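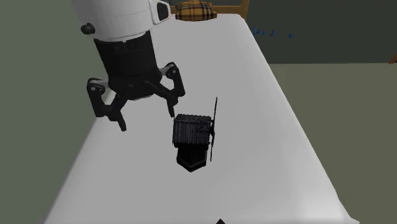 Siiri Sjöberg wrote to me that a person who sleeps badly should stop reading about sleep, and that she got her own nights back the month she gave away her books on the subject.

Blog > Daily life > Sleep and rest

Search this blog Type and press enter

Windy nights and short naps

I have thought a lot about her letter. I own three such books and I must confess that I read them in bed, at the hour when I should be doing the thing they describe. One of them has a chapter on breathing that I know almost by heart. I can recommend it to everyone who wants to be awake and breathe well.

My trouble started when I moved to the coast. Before that I lived on a street with a tram, and I slept like a stone under the tram. Here there is no tram. There is wind, and the wind is never the same two nights in a row. From the west it pushes against the whole house and makes one low tone, and this I can bear. From the north it finds the small gap over the kitchen window and whistles there, stops, and whistles again when you have just begun to believe that it has finished. I lie and wait for it. I think the waiting is worse than the whistle.

My landlady, Dagmar Danko, has lived in this house all her life and does not hear the wind. When I asked her about the kitchen window she came up, listened politely for a while and said it was a good window. I put a rolled towel there in the evenings now. It helps when the wind is weak, so on the nights when I don't need it.

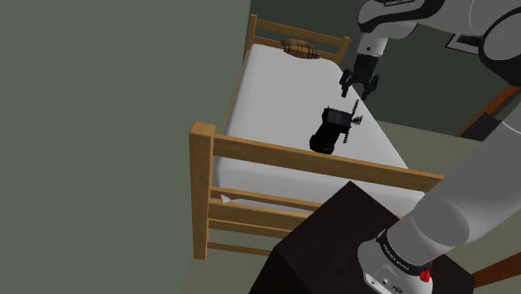
Paavo Vuorinen
Translator, and author of this blog

In my childhood home everybody had a nap after lunch on Sundays. My father took his on the kitchen bench with his shoes on, my mother took hers in the bedroom with the door closed, and we children had to be quiet for an hour. I hated that hour. I remember lying on the floor with a comic, turning the pages slowly so that they did not make a noise. Now I would pay money for it.

So this spring I tried to learn to nap. It is harder than it sounds for a grown man with deadlines. The first week I lay down after lunch with a clock beside me and looked at the clock. The second week I put the clock in another room and got up twice to look at it. Then my colleague Guilan Du told me her method on the telephone. She naps for 20 minutes and not more, she keeps the curtains open, and she lies on top of the blanket and never under it. Under the blanket, she says, the body thinks that it is night and becomes offended when you wake it.

I do it her way now, four days a week. Often I don't sleep. I lie in the daylight and hear the neighbour's radio through the wall, and some sentence from the morning's work goes round in my head until it loses its meaning. Sometimes there is a small piece missing afterwards, when the radio was talking about fish prices and suddenly it is playing an accordion. I have decided to call this sleep.

The nights are a little better too, I think. I should be careful here, as it is June 2018 and the weather has been mild, and we have hardly had any wind from the north. Benedikt Bachmann, with whom I play chess by post, believes that I have simply got used to the house. He says it took him two years with the church bells in his village. His postcards are mostly about bells. The chess comes at the bottom in small letters and he is winning.

Some of you asked which pillow I use. It is an old one and quite flat, and I have no advice. I did buy an expensive one once, filled with some kind of seeds, and it talked in my ear every time I moved my head. The cat of the house has it now.

I also tried writing a diary of my nights, as the second book tells you to do. You write when you went to bed, when you woke and how you felt in the morning. After 15 days I read it through and found that I had written "tired" every morning, also after the good nights. It seems to be only the word I use for mornings. I stopped the diary there and used the rest of the notebook for shopping lists.

About Siiri's advice: I have moved two of the books to the cellar. The third I would like to finish first. In July my sister comes to stay for two weeks, and she snores, so I will write again after that.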